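Serkbridge Reading Archive – Setup Guide
Section 4: Searching the fiction collection for dances, songs and slang
Revised 9/25/26

Read this section before you trust a search result. The Avell index will tell you, with great confidence, that a word first appears in a certain story on a certain page. All it means is that the word first appears there among the texts we happen to have loaded. Those are different claims, and people mix them up all the time.

You need a reader account and the Fiction 2 file set. The set holds 2818 short stories and novels, most of them from magazines. It does not hold everything, whatever the welcome screen says.

4.1 Building a word list

1. Open Avell and choose New List.
2. Type the name of the dance or song as you know it, then every other spelling you can find. Writers spelled by ear. A hyphen, a doubled letter or a missing capital will each count as a separate word.
3. Set the match limit to 1000. The default is 324, and the program stops there without a warning.
4. Leave Smart Variants off for the first pass. It guesses at related words, and many of the guesses are poor. It once gave us every "trot" in the collection, horses included.
5. Save the list under a name you'll recognize in February.

Note: The match counter in the corner shows matches found so far. It is not a total until the bar stops moving.

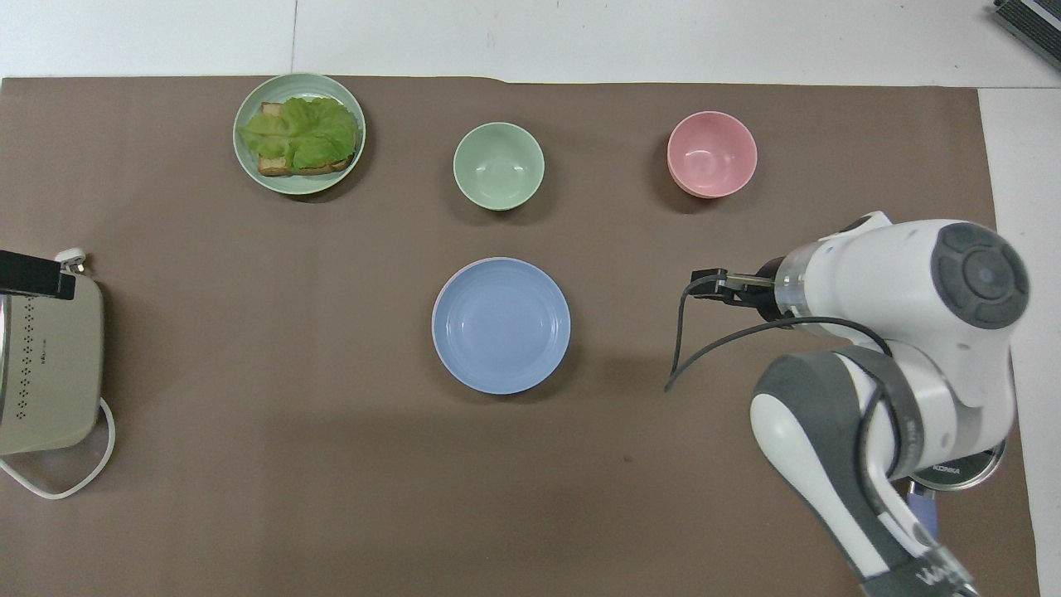 Can I search for a dance that the author describes but never names?
Only by its parts. Try words for the steps, the band or the room, and expect to read a lot of pages that have nothing to do with dancing.

4.2 Checking a first appearance

1. Sort the results by Date Printed. Do not use Date Added, which only shows when a text was loaded.
2. Open the earliest match and read at least the full paragraph. A "shuffle" may be a deck of cards.
3. Click Source. If the text comes from a collected edition, look for the earlier magazine printing. Authors revised, and a dance named in the book may be missing from the magazine version, or a different dance may be named in its place.
4. Compare the two printings side by side with Split View. Split View loses its place if you resize the window, so set the size first.
5. Write down the edition, the page and the exact wording. The Copy Citation button fills in the page from the scan number, and the two often disagree by several pages.

Caution: Do not cite an e-book location as a page. It changes with the type size on the reader's screen and is useless to anyone else.

4.3 Loading your own text

You can add a story that the collection lacks. The limit is 800 files per account. The Venckus converter handles plain text well and scanned pages less well than its makers suggest.

1. Choose Add Text and pick your file.
2. Fill in the title, author and year of first printing. If you don't know the year, leave it blank. A guess goes into the index looking exactly like a fact.
3. Run Venckus with Keep Line Breaks turned on if the story quotes song lyrics. Otherwise the verses run together and phrase searches fail.
4. Read the converted text against your original. Italics are dropped without notice, and foreign dance names are usually the words in italics.
5. Click Submit. The text shows up in your own searches right away and in shared searches after review. 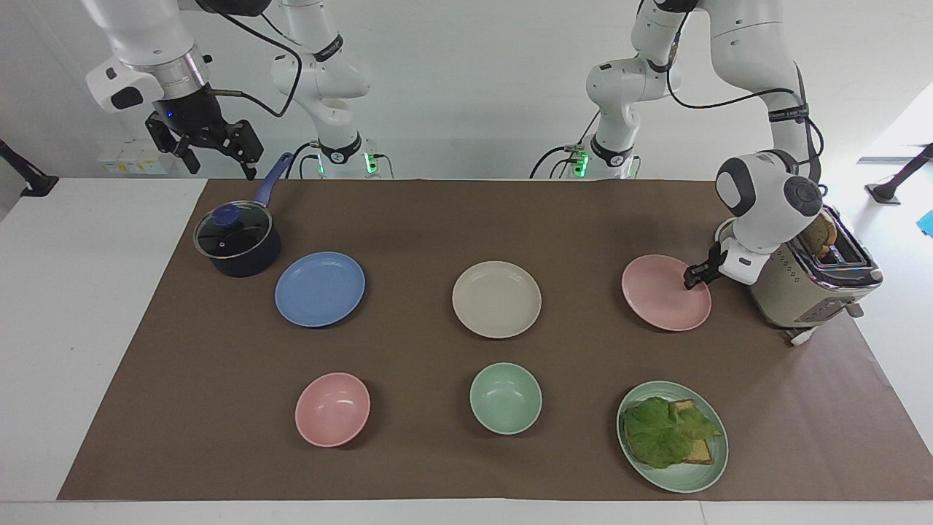 Fig. 4-2. Open gripper near the saucepan, right arm.

4.4 Known problems

The Pustuldale letters are indexed along with the fiction. They should not be, and they push some dates earlier than they ought to be. Untick Letters under File Sets before you sort.

Accented letters are treated as plain ones in searches but as different letters in sorting. A name can turn up twice in one list.

The Popularity graph counts matches and takes no account of how many texts we hold for each year. A tall bar may only mean that somebody loaded a full run of one magazine. We suggest leaving the graph out of anything you plan to publish – or printing the number of texts per year next to it.

If a saved list comes back empty, check that Fiction 2 is still selected. Avell returns to Fiction 1 after each update.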